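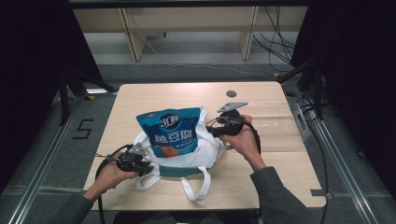
Ticket: Product import drops non-Latin item names
Status: Closed
Opened by: Gladys Chambi, Irdale store office
Assigned to: Fidelina Nina, Nedaden support
Software: Nedaden Stock, desktop version

Original report
We loaded the February price list from our supplier, Chidiac, using the normal import screen. The list has 1,980 rows. The import finished with no error, but 31 items now have a name made up of question marks. All of them are snacks and dry goods with Chinese names. The English names are fine and so are the prices. Shelf labels print the question marks too, so we have stopped printing labels for that aisle.

Gladys Chambi

Reply, Fidelina Nina
Thank you for the report. Please send the file exactly as you got it from the supplier. Also tell me if anyone opened it in a spreadsheet and saved it before the import, and which label printer you use.

Reply, Gladys Chambi
File attached. Yes, I opened it to take out 4 blank rows at the bottom and saved it again as CSV. I have always done it that way. I attached the supplier's copy and my saved copy. The printer is the Drallport one at the back counter. The tofu items are in the group that went wrong.

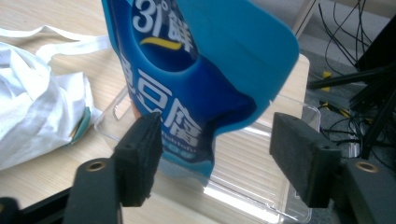 Attachment: blue pouch, name in Chinese characters, 豆腐 readable on the front

Reply, Fidelina Nina
I compared the two files. The supplier's copy is UTF-8 and the names are correct in it. In your saved copy the names are already question marks, so they were lost when the spreadsheet saved the file. The import only read what was there. Changing the encoding of the saved copy will not bring them back.

Steps to fix:
1. Go to Import, then History, and undo the last import.
2. Start a new import with the supplier's copy. Do not open it first.
3. On screen 2, set Encoding to UTF-8. Yours is set to Western.
4. Check "Skip blank rows." This takes care of the rows at the bottom.
5. Look at the preview before you click Finish.

Reply, Gladys Chambi
Undo worked. Names look right in the preview and in the item list. Labels are still wrong. Now they print empty boxes where the name should be, and the English line under it is OK.

Reply, Fidelina Nina
Empty boxes mean the label font has no Chinese characters in it. Open the label template, click the name field, and pick a font that covers Simplified Chinese. Save the template under a new name and print one test label. If you still get boxes, go to the Drallport driver settings and turn off "Use printer fonts."

Reply, Gladys Chambi
Had to do both. The test label came out right at 3:40 pm. I printed the full aisle after that and checked 5 against the packs. All match. You can close this.

Closing note
Cause: CSV saved again in the wrong encoding; label font without Chinese characters. No change made to the program. Encoding default at Irdale is now UTF-8.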